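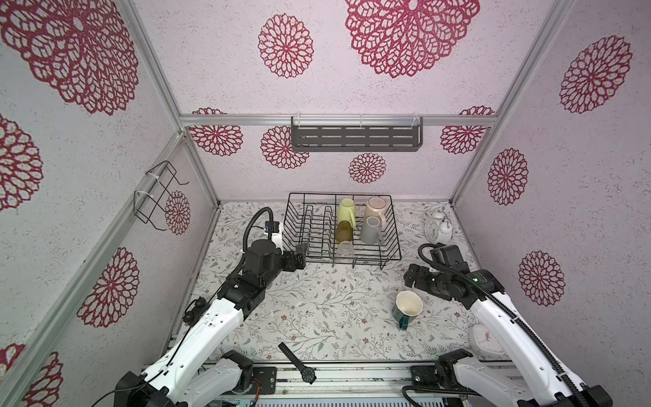

Flowered tablecloth and dish rack, Akau.

Progress report to the Hurnus Fund
Akau Shared Suppers and Recipe Collection
March 1, 2025

Dear Brijesh Mishra and everyone at the Fund,

Thank you again for your patience with our paperwork, and for the kind note that came with the second payment. It went up on the pantry door, where it is already a little splashed. This report covers the period since September, when the suppers started up again after the summer break.

How the suppers are going

We have held eight suppers so far and served 200 meals, which puts us right where we hoped to be at this point in the year. The November one was quiet on account of the ice, and we sent a good deal of lentil stew home with people in jars. The January one more than made up for it. Hwa-young Myung cooked rice cake soup for the new year and stayed on afterward showing two teenagers how to slice the egg ribbons thin enough, and by the time they finished there was no soup left to put them on.

Solomiia Hordiienko has taken over the menus from me, and they are much better for it. She plans two suppers ahead and buys dry goods in bulk from Camacho, so our food costs have come down even though eggs and butter have not. We did have one disappointment – the second oven failed in December, and the repair used up most of what we had set aside for new pots.

The recipe collection

This is the part of the work that has grown the most. Seven families have now sat down with Radu Stanciu to talk through the dishes they cook at home, and he has typed up their recipes along with the stories. Measuring has been the slow part. Most of our cooks go by a favorite cup or glass, so Radu has been asking them to fill it the way they usually would and then pouring it out into a measuring jug.

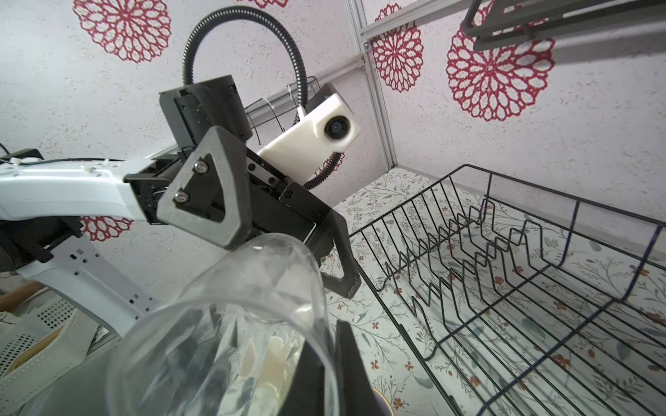
Money

We have spent $2,564 of this year's grant, mostly on food, the oven repair, and printing trial pages for the recipe book. The full list of expenses is attached. We would like to move what is left in the travel line over to printing, as most of our cooks live close by and have not asked for bus fare. Please let us know if you need a separate form for that.

What comes next

The suppers carry on every other week through spring. Radu hopes to have a full draft of the book ready for the families to check before summer, and Caver has offered us a fair price on a short print run. You would be very welcome at any supper before then – just tell Solomiia if there is anything you can't eat.

With warm thanks,
Rocío Valderrama
Akau Shared Suppers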